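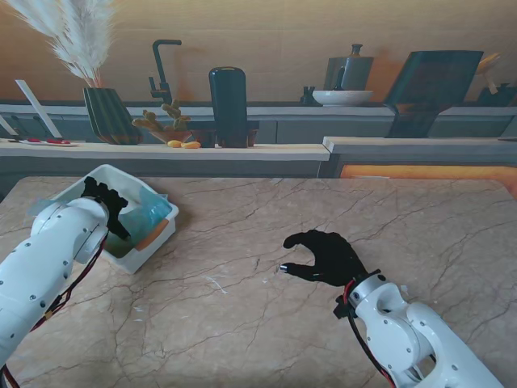 White bin on the marbled table, blue-teal packaging inside.

Tistthorpe Community Help > Health and Care > Rehab and Hospital Visits

Travel costs for a relative on the brain injury unit -- what can we claim?

Posted by Bernadette Boyer

My brother came off his motorbike in the autumn, two years after leaving the army in one piece, which he says shows a poor sense of timing. He's now on the rehab unit at Garano House and likely to be there until February at least. It's a 146 mile round trip from us and I do it twice a week, sometimes three times if he's rung to say the food is a war crime.

The ward gave me a leaflet about travel costs. It explains very clearly that patients may be able to claim. He isn't travelling anywhere, he's in bed. I'm the one putting petrol in the car. I've now spent £227 on fuel and parking and I've been told by three different people to ask one of the other two.

Is there anything for family, and does it matter that he's ex-forces? I'm on a low wage but not on benefits. He gets a small service pension, and he hasn't asked me to say that he also gets a lot of grapes.

Vira Koval

We had fourteen weeks of this with my husband, so I'll tell you what worked for us and you can ignore whatever doesn't fit.

The leaflet you've got is for patients going to appointments. Visitors come under different rules and mostly it's down to whether you get certain benefits, so that may be a dead end for you. Ask anyway and get the no in writing. Charities like to see one.

Parking is separate. Go to the main desk at Garano House, not the ward, and ask for the long-stay visitor permit. Ours was £9 a week. The machine doesn't mention it and neither does the man who looks after the machine.

For the fuel, ask who the welfare officer is for his old regiment or corps. He doesn't have to have been hurt while serving, which a lot of families assume. I filled in one form, somebody came round and drank tea, and we had a grant of £210 within the month. They'll want his service number, proof of the admission and your receipts. If you've thrown the receipts out, bank statements did for us.

Also ask the unit if there's a family room. There were two where we were, with a kettle and a bed apparently designed by the other side. It still beats driving home in the dark after a bad day.

Afshin Khosravi

just put it through his insurance

Shaohua Luo

He might not have any that covers visitors, Afshin, but there's half a point in there. If somebody else caused the crash and there's a claim running, tell his solicitor about your travel now. Family visiting costs can sometimes go in as part of it. Keep a notebook in the car with the date, the miles and what you paid to park. Mine was a mess and I had to rebuild four months of it from petrol receipts and guilt.

One thing on Vira's answer: the permit desk shuts at four, and you need a note from the ward with his name and yours on it. Ask the ward clerk in the morning. By the afternoon she's under siege.

Bernadette Boyer

Thank you all. Permit got, desk lady very nice once I had the note. No crash claim, sadly, as the other party was a hedge. I've left a message for the welfare officer and my brother has found his service number, which he can recite without a pause, although he still calls me by the dog's name.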